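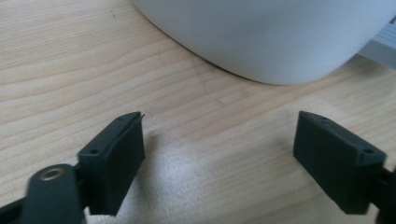

Lagman Building, second floor
Walk-through checklist, May 2018
Done for Avex Property Services. Comments go under each item, as the form asks, though the form leaves room for four words.

1. Exit signs lit
Pass, except the one by the freight elevator, which says EX. It said EX in April too.

2. Fire extinguishers charged and tagged
Fail. Unit 13 is tagged and charged and hanging behind a coat rack. The coat rack has been asked to move on two previous forms.

3. Stairwell doors close and latch
Pass on the north side. The south door latches if you lean on it and believe. Closer is a Zerner 635 and needs adjusting, which takes one screwdriver and, going by the work orders, up to 26 weeks.

4. Electrical panel clear for three feet
Fail. Holiday tree, boxed. Still boxed, to be fair to it.

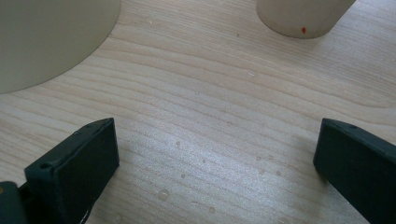
Grotolik, whose tree it is, replied by email that three feet seems like a lot for a panel that size, and asked if the rule could be measured from the other side of the wall. Their note is attached. The answer is no.

5. Extension cords
Fail. One cord is plugged into another cord, which runs under a door to room 531 and feeds a space heater. I unplugged it and was told that people were cold. Heaters go straight into the wall or they go home.

6. Emergency lights, 30-second test
Pass. The lamp over the copier held on for the full count and dimmed only slightly, like most of us after lunch.

7. Evacuation map posted and current
Partly. It is posted. It also shows a staircase that was walled up before

the last two tenants moved in, with a cheerful green arrow pointing at it.

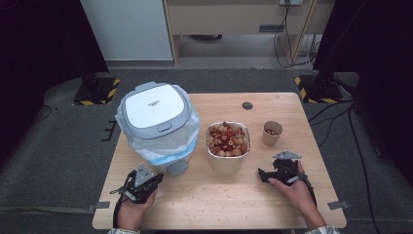 Whoever redraws the map should mark the assembly point as well. Three people gave me three parking lots, and one of those belongs to the bank.

8. Floor mats flat, no curled edges
Pass. I tripped on the way out, but that was the threshold strip, and the form has no line for it.

Recheck items 2, 4 and 5 before sign-off. Item 1 needs a new sign, or at least the other two letters.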